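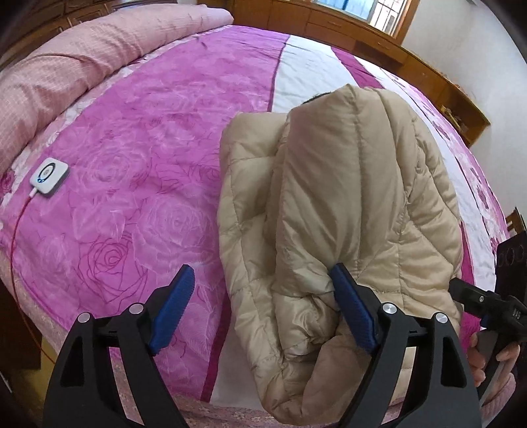
Visit report: Cutitz effects workshop and the Ustberg rehearsal rooms

Dec 5, 2020

Cutitz builds guitar effects in a former printing shop on the east side of Ustberg. The company opened its workshop to outside visitors in small groups, with masks and a signup sheet, and I took one of the late slots. The tour covered the board assembly area, the test benches, a listening room, and a reverb plate that the company keeps in the basement. These notes are in the order of the tour, with settings where I wrote them down.

Entrance and board assembly

The entrance is through the loading door. Walter Quintero runs production and led the group. He began with the enclosures, which arrive already drilled and powder coated and are stacked on shelving by model. The current line has 4 models: a fuzz, an analog delay, a tremolo, and a reverb sold under the name Flustidden. Only the Flustidden uses digital parts. The fuzz and the tremolo are through-hole builds on single-sided boards. The delay is mixed, with surface-mount parts in the clock section and through-hole parts everywhere the signal passes.

I asked about the mixed approach. Quintero said the clock section was laid out twice with through-hole parts and whined both times. The clock runs low at long delay settings, and any leakage into the audio path ends up in the audible range. A tighter layout with a short ground return brought it under the noise of the delay chips themselves. He showed both boards side by side. The older one has a long trace that runs from the clock output past the input buffer, and once it has been pointed out it is hard to look at anything else.

Potentiometers are checked before they are soldered. The resistance at the middle of travel is measured and the part goes into one of several bins. For the fuzz this matters mainly on the bias control, where the useful range is narrow. Parts that fall outside the bins are used for volume controls, where the error is not noticeable.

Test benches

Each bench has an oscilloscope, a signal generator, a bench supply with a current limit, and a small amplifier with a closed-back cabinet. The test procedure for the delay is:

Power up at 9 volts with the current limit set low and check the draw.
Set the clock trim to the marked frequency with the time control at maximum.
Feed in a sine wave and set the bias trim for even clipping at the top and bottom.
Set the repeats control to the mark and adjust the feedback trim until the unit just starts to self-oscillate.
Play a guitar through it.

The last step takes longer than the others. The tester plays open chords, then single notes high on the neck, and listens for a tick on the repeats. Units that tick go back to assembly. I was told the usual cause is a wire dressed too close to the footswitch.

Quintero demonstrated a failed fuzz as well. The output looked normal on the oscilloscope with a steady input but gated early on decaying notes. The transistor had low gain and the bias had been set to compensate. It sounded good on a riff and bad on held chords. Two people in the group asked to buy it and he declined.

Listening room

The listening room is small, with absorbent panels on two walls and a thick curtain on the third. Valquíria Arruda handles sound design for the Flustidden and gave a demonstration with her own guitar, an offset-body instrument with a vibrato arm and flat-wound strings. The amplifier was a single-channel 60 watt combo set clean, with the treble well down.

She went through three signal orders.

First, fuzz into reverb. This is the ordinary order. The attack of each chord is clear, the fuzz supplies the harmonics, and the reverb extends them. With the decay at noon the chords separate without trouble at a medium tempo.

Second, reverb into fuzz. The reverb tail is compressed by the fuzz and comes up to nearly the same level as the note. Chord changes smear into each other. Arruda cut the mix control back to a quarter and rolled the guitar volume down slightly, which restored some of the attack. Her advice was to play fewer notes per chord. Thirds in particular become muddy, and she used root, fifth, and ninth for most of this section.

Third, delay into reverb into fuzz, with the vibrato arm held in the picking hand and moved through each strum. The pitch of the dry note moves against the pitch of the earlier repeats, so the result is a wide detuned chord that never settles. At volume it covers most of the midrange. She had the delay set short, with two or three repeats, and noted that longer settings add rhythm that gets in the way. I agree with that from my own use – long repeats in front of a fuzz turn into a pulse that the drummer then has to follow.

The peak level in the room was high enough that the company hands out earplugs at the door. I used my own.

On the Flustidden itself: it has a reverse mode, a plate mode, and a mode with a slow swell. The reverse mode is the best of the three. The envelope is smooth and the cutoff at the end is not abrupt, even with a distorted input. The plate mode is competent. The swell mode tracks badly with fast picking and I would not use it on stage. Arruda acknowledged the tracking and said a revision of the code is planned for February. Existing units can be updated at the workshop but not by the owner, as the programming header is inside the case and underneath the board. I think that is a poor design decision for a digital product.

The basement plate

The plate reverb was the reason I signed up. It is a large steel sheet hung from springs in a welded frame, with one driver and two contact pickups. It was in the building when Cutitz moved in, left by a studio that had used the basement before the printers. The amplifier electronics were missing and have been rebuilt.

The damping panel is moved by a hand wheel. With the panel close to the sheet the decay is short and dull. With the panel at the far stop the decay is long and the low end builds up enough that a high-pass filter is needed on the send. The filter was set at 86 hertz during our visit. We heard a snare drum, a vocal recording, and a guitar. The vocal was the most convincing. The guitar with heavy fuzz excited a resonance in the sheet that Quintero has not been able to tune out, and he now leaves it alone.

Comparing the plate to the plate mode in the pedal was useful. The onset of the real plate is faster and denser. The pedal has a perceptible grain in the first part of the tail, which disappears as soon as any distortion follows it. For the uses the pedal is intended for, I do not consider this a fault.

Rehearsal rooms

The last part of the visit was at the rehearsal building across the yard, where a local trio called Yimyam played a short set for each group. Visitors stood in the corridor with the double doors open. The band had guitar, bass, and drums, with both string players singing. The guitarist had 11 pedals on two boards, and spent the gaps between songs changing settings by hand.

The vocals were mixed low and had the same reverb as the guitar, so the words could not be followed. The bass carried most of the melodic movement. The second song was the strongest, a slow piece in a dropped tuning with the guitar holding one chord shape over a moving bass line. The last one ran long and the guitar amplifier was audibly into its power supply limits by the end, with the low strings sagging behind the drums. The corridor made the cymbals harsh. From farther back, near the stairs, the balance was better.

Practical notes

The tour takes roughly two hours including the set. The basement stairs are steep and there is no elevator. There is parking in the yard, but the loading door has to be kept clear. Seconds with cosmetic flaws are sold at the end of the tour at a reduced price, card only. I bought a tremolo with a scratched base plate. Its depth control is noisy in the first part of its travel, and I have written to the workshop about that.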